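**Unit 6: Bed linen and surface layers**
Handout, February 2018. Notes: E. Tuncer

Layers are recorded from the top down. A slat mat goes over the quilt and stays flat; loose garments are taken off it before any layer is measured. Dark cloth is folded on the mat, long edge parallel to the front of the bed.

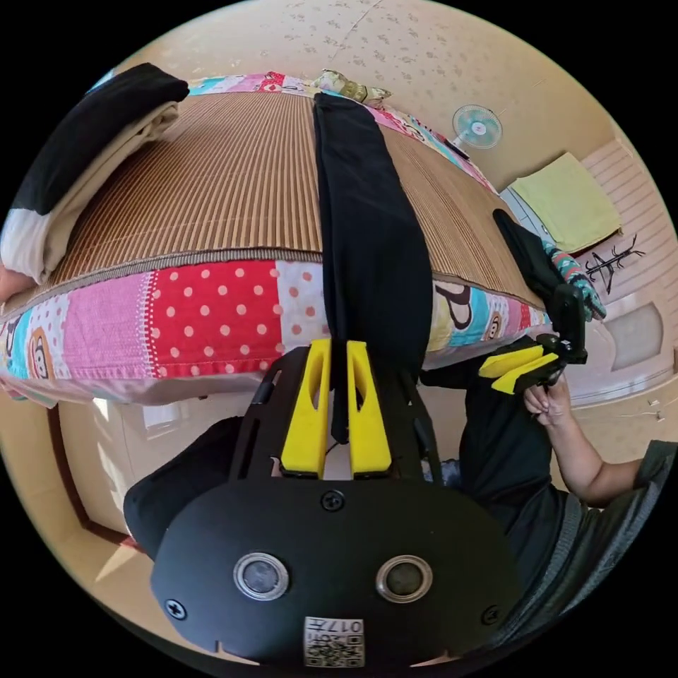
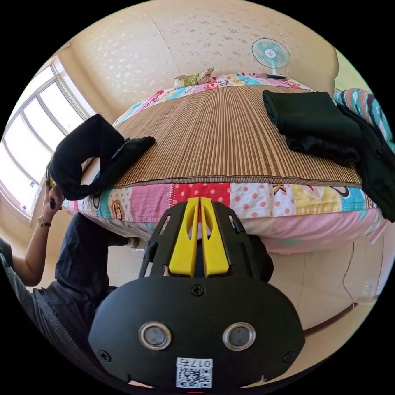
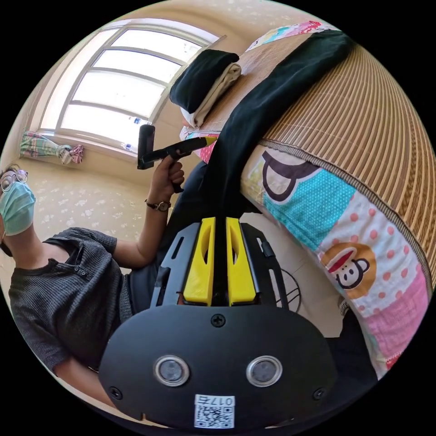 Record mat width first, then quilt overhang at the near side. For the exercise, use a mat 106 cm wide and a quilt 200 cm wide. Overhang is taken at three points and averaged. Readings under 16 cm are entered as "short."

Folding sequence for a long garment:

1. Lay out lengthwise and smooth.
2. Bring the sleeves in.
3. Fold in thirds to a final width of 18 cm.

Submit the completed table to B. Calvo before the next session.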